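Last updated 2nd May

The Mundholm workshop does its open day in what used to be a furniture showroom, at the back of the Storton site. The manager who runs the data side asked me not to use her name, and said the same for her staff, so I have left everyone's out. She met me at the door with a visitor sticker and a cup of coffee and talked for most of two hours.

Her team teaches robots to handle household things. People do the handling first, with grippers they hold in their own hands, and the recordings are used to train the software that later drives an arm. The project is called Vindora.

"We used to start with the robot," she said. "You'd have an arm bolted to a bench and somebody steering it from a controller, and it was slow. A good operator might get a cup into a sink in a minute. With the hand-held ones a new person is up to a decent speed by lunch."

I asked whether that was a fair comparison, given that a person holding a gripper still has a person's shoulder and elbow behind it. She agreed that it wasn't entirely fair.

"Some things people do with them, the arm can't copy. They lean. They twist all the way round. We throw those recordings out, and we tell people on the first day which moves to stay away from."

The target for the spring was 2,000 usable recordings of tidying and sorting. They finished with 3,055, and she put most of the difference down to letting people work in ordinary homes. A bench in a workshop gives you the same light and the same height every time, she said, and software trained on it tends to fall apart when it meets a real living room.

Soft goods are where most of the effort goes now. A rigid box is nearly solved, in her view. Cloth, hair ties, small packets and anything in a thin wrapper are still hard, and visitors tend not to believe her until they try it. 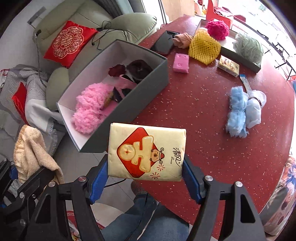 "Everybody squeezes too hard," she said. "You can't feel anything through the tool, so you close it until you're sure. With a pack of tissues you want to stop well before that. Take it by the two edges, let the pads give a little, and lift."

The pads are the part that gets changed most often. She keeps a drawer of worn ones and let me handle a few. The ribs go smooth first, and after that anything with a slick wrapper starts to slide. Her rule is to swap them when an operator complains, and she said the operators are quicker to notice than any test she has tried.

One of those operators, a former hotel housekeeper, was giving the demonstration for visitors that afternoon. He worked with a gripper in each hand and sorted a pile of dish towels and socks into two bins while people asked him questions.

"My forearms hurt for the first week," he told me. "Then you stop holding it so tight. It's the same as with an iron."

He prefers a cluttered table to a clear one. On a clear table, he said, every pick is the same, and he gets bored and careless. With things lying over and beside each other he has to decide what to move first, and the manager later said those decisions are a large part of what she wants to record.

Visitors were allowed a turn too. I tried to put a folded towel in a bin and managed it on the third attempt – the first two times I had only the top layer. A boy next to me did it at once and asked if he could go again.

I asked the manager what happens to the recordings once they leave the building. They go to a second office at Majimbun, where each one is checked and given a short written label. The checking takes longer than the recording. She would like to hire for it, but it's dull work and people don't stay.

"They think they're coming to work with robots," she said, "and then they watch towels all day."

The arm itself was running at the far end of the hall behind a low rope. It picked up a sponge, set it down and picked it up again. It dropped a sock twice while I stood there, and a technician put it back each time. The manager didn't seem bothered by this. She said the sock had been worse in the winter.

The next open day is planned for August, in the same hall. She hopes to have the arm folding by then, though she would only commit to washcloths.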